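Kemen Bimanual Recording Station

Overview
The Kemen station records demonstrations of two-armed picking for teams that train manipulation policies. An operator drives both arms from a separate console, and the station stores head camera video, joint positions and hand commands on one clock. It is supplied by Drokitwood with or without shelving.

End effectors
The arms are fitted independently. The usual warehouse setup pairs a multi-fingered hand on the left with a parallel gripper on the right, so that shelf and bin tasks can be recorded without a tool change. In bin work the long, flat gripper fingers come in over the rim to reach boxed goods, including boxes in clear film — reflections on the film are left in the recorded video.
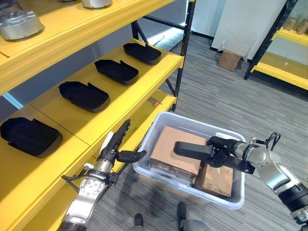 Recording
Each episode is saved as its own folder with a task label and an operator code. Failed grasps are kept and flagged. The standard disk holds 493 episodes at default settings; the larger one is quoted on request.

Starter set
Every station ships with 125 labeled episodes in 3 task groups, recorded at the Bostisberg site under Eirini Gavalas. They load in the Adeyemi viewer and can be trimmed or relabeled there.

Ordering
Part no. 234, station with mixed end effectors. Matched pairs are built to order. Technical contact: Stelios Kontogiannis, Drokitwood.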